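Subject: Re: Round boards from Skunell - stock and sorting
Date: Wed, 4th September

The red round boards are unpacked now. 485 came in, against an order for 485, so nothing to chase. Each one has a blank box printed QC STICKER near the brass ring, and the stickers go on after the connector check. White connectors are the ones Poirier listed in May.

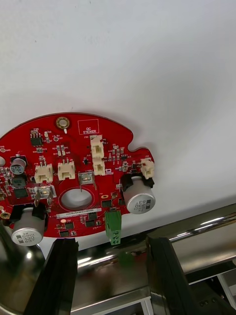
Drustero bench wrote:
> Are we checking every connector or sampling? Last batch we did 200 and
> found 2 with a housing that wasn't pushed all the way down. I'd sooner
> do them all if the stickers are going on anyway.

All of them, please. Press on each housing and look at it from the side. Bad ones go back in the bag they came in with a note.

On the bins: boards stay out of the yellow crates. Those are for hardware and loose wire, and they need emptying before Grukia sends the next lot. I found a black wire in one on Monday and left it there - if it's yours, take it. Solenoids go in the gray metal tray, standing up, plunger on top.

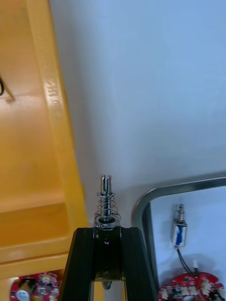 Yellow crate and gray tray, solenoid standing in the tray.

Still missing are the labels for the second shelf. I'll print them when the roll comes in.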